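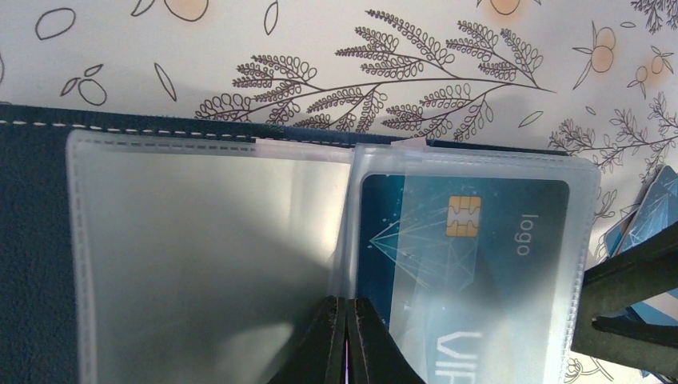

Wrist camera view at the wallet station: the gripper holds the plastic between two card sleeves.

When I arrive at the second floor of the Titora building, Maricica Hodoroagă is trying to get a bank card out of a wallet with two metal arms that are not hers. She does not look up. "One moment," she says. "If I speak now, I lose it."

She loses it anyway. The card goes back into its sleeve, she presses a pedal with her left foot to mark the attempt as failed, and then she turns the chair to shake my hand.

Hodoroagă leads the collection group at Nerkeo, where five people spend their working day moving robot arms by hand so that a learning system can later copy them. The operators hold a pair of small leader arms, and the bigger arms on the table follow. Everything is recorded: the joints, the pedals, and the view from a small camera near each gripper. One attempt from beginning to end is called an episode. The wallet task has now 1384 of them, and she does not think it is enough.

"People ask me why a wallet," she says. "I say, take your wallet and try with two fingers which have no skin. Then we can talk."

The difficulty, she explains, is in the sleeves. A card is stiff and flat, and a robot can learn a card quite fast. The plastic around it bends when it is touched, and it bends differently each time. It also reflects the lamps. From the wrist camera, a frosted sleeve can look like one gray surface, and the operator must decide where the edge is before closing the fingers. "When I began, I closed on nothing maybe half of the day," she says. "I was closing on the reflection."

I asked her if the failed attempts are thrown away. She was almost offended by this.

"No, no. We keep them, but we mark them. There is failure where the card falls, and this is useful. There is failure where I sneeze. This one we delete."

The task is written on a sheet of paper taped to the side of the monitor. Open the wallet if it is closed. Separate the sleeves. Take the card which is named in the instruction. Put it on the table, face up. An episode is allowed 200 seconds, and a good operator needs less than half of that. The sheet has been corrected in pen at several places, and beside the word "separate" there is a question mark that Hodoroagă says she will not remove until somebody answers it.

The question is about how to separate. Yutong Fu, who trains the models and sits in the next room, prefers that all operators do it in the same manner: pinch between the sleeves, lift, then go in from the side. Damilola Bassey, the fastest of the operators, likes to push the edge with one closed gripper and let the plastic curl up by itself.

"My way is quicker," Bassey told me during the coffee break, "and it looks worse. Yutong sees the curve of the motion on his screen and he suffers."

Fu does not deny it. He said that when two methods are mixed in the same data, the model sometimes begins with one and finishes with the other, and the gripper stops in the air between them. In April they trained on everything together and got exactly this. After that they trained on 400 episodes which he had chosen himself, all with the pinch, and the arm became more decided. "But also more stupid," he added. "If the wallet was turned a little, it pinched the tablecloth."

So now they collect both methods, with a label for each. Bassey considers this a victory. Fu calls it a compromise, and Hodoroagă said that it is mostly more work for Roxana Zamfir, who writes the labels.

Zamfir works in the afternoon, with headphones. She watches the recordings at double speed and cuts them into pieces: reach, grasp, lift, pull, place. The first day she found the work very calm. By the second week she was dreaming about plastic. She showed me a moment that she had marked as a grasp and then changed two times, because the fingers were already touching but had not yet closed with force. "Where does holding begin?" she asked. I had no good answer, and she went back to her list.

The surfaces under the objects are changed according to a plan. They began on a plain gray mat, and the first model worked nicely there and in no other place. Then Hodoroagă went to the market in Callholm and bought fabric. She looked for patterns that are busy, with leaves and fruits and lines, and especially with outlines that could be mistaken for the border of an object. The seller wanted to know how many windows she had.

I tried the arms myself for one episode. It is a strange feeling, as if the hands were in thick gloves and a little bit late. I got the wallet sleeve up, I was proud, and then I pulled the whole wallet across the table. Bassey pressed the pedal for me.

"That is a clean failure," Hodoroagă said. "We will keep it."

Before I left I asked how she will know that the collection is finished. She said that Fu has a number, and the number has moved 3 times. Her own test is simpler. She will put her own wallet on the table, the old one, with the receipts and the broken zipper, and see what the arm does with it. She has not tried it yet. The wallet was in her coat, behind the door, and she went to check that it was still there.

Contact the editors | © Bickerstaff Review, all rights reserved | Back to top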